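The Small Question of the Paper Cup

In the office kitchen of Jikodgate, the first thing Maxine Fairweather moved was the coffee machine. The second was the cups. For years they lived in a torn plastic sleeve on top of the refrigerator, and the people who were not tall took two or three at once, because they did not want to reach again.

"I was buying 500 cups and they were gone before I had thought about the next 500," she told me in March, when I visited. "Then I looked in the trash, and many were clean."

Her answer was a cup holder, the kind one knows from waiting rooms. It is a simple object, and I confess I had never looked at one with attention. The cups stay in a column, protected from dust and from curious fingers, and you can see from across the room when it is time to refill.

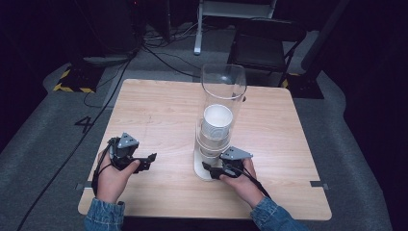 White paper cups stacked inside a clear plastic cylinder with a white base.

Gianni Dal Bello, who plans small kitchens and break rooms for the studio Matau, has strong opinions on this subject. He told me that people spend 700 dollars on a machine and then leave the cups in the bag. "The cup touches your mouth," he said. "The machine does not."

He advises to measure before buying. Cups with the same volume can have different rims, and a rim which is a little too wide will stick in the tube. He carries a few sample cups in his jacket - slightly crushed, I must say - and tries them in every holder he meets. He also prefers a transparent tube to a metal one, even if it shows scratches sooner. A closed metal tube keeps its secret until it is empty, usually when there are guests.

For cleaning, Fairweather takes all the cups out, washes the tube with warm water and mild soap, and leaves it to dry overnight. She fills it in the morning, before eight, and never to the very top. When it is too full, the first cup comes out bent.

The kitchen has also a shelf of ceramic mugs now, one for each person who asked. The paper cups are for visitors, at least in theory. During my visit I was offered a mug with a chip on the handle, and the coffee was good.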